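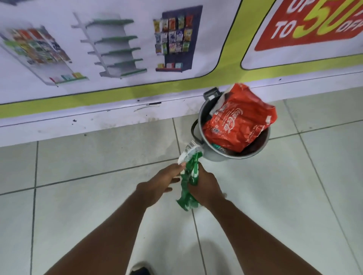 Every July, corner stores all over Rokmont stay open late for the Summer Streets weekends, and every July we learn something new about how people really shop in them. This year we want to learn a lot more, so we're looking for people who live, work or study in town to help with our Small Stores Study! We want to know what catches your eye when you walk in for one thing and leave with four. A tiered shelf, a pegboard hung with snack packets, a row of little colored price cards along the bottom edge: each of these changes what you see first and what you walk right past. There's plenty of writing on how this works in big supermarkets, and very little on the kind of place where you know the person at the register.

Who we are

Olaniyan is a small research group that works with independent shopkeepers. Our last study, on store hours, drew 1351 survey replies, and a lot of you wrote long comments in the margins. We read them all and they shaped this one. Thank you!

What you'd be doing

You'll keep a simple shopping diary for 16 days in July. Paper or phone, your choice. Each time you stop at a small store, write down what you went in for, what you came out with, and anything you had trouble finding. Most entries take a minute or two. If you didn't shop that day, just leave the page blank (blank pages are useful to us too).

You'll also come to 2 group talks at our office above the old Wirkex building on Sirnetti Street. The first is a get-to-know-you session where we hand out the diaries and go over how to fill them in. The second comes after the diaries are finished, and it's usually the fun one, with a lot of friendly arguing over where the batteries ought to go. Dinner is on us both times, and kids are welcome.

Who can join

Anyone 18 or older who shops at a small store at least once a week. You don't need to be the main shopper in your home. We'd especially love to hear from night-shift workers, people who shop with a stroller or a wheelchair, and people who are new to town. Diaries come in English and Spanish. If you'd like another language, tell us and we'll see what we can do.

If you own or manage a store yourself, please hold off on this one. We have a separate sign-up for shopkeepers later in the year.

What you get

A $75 gift card when you turn in your diary, bus fare to both talks, and a copy of the finished report.

How to sign up

Stop by the office or pick up a form at the Rokmont library front desk. Leave us your name, the best way to reach you, and the store you visit most. Forms are due by 6/29/24, and we'll get back to everyone, whether or not we have a spot for you.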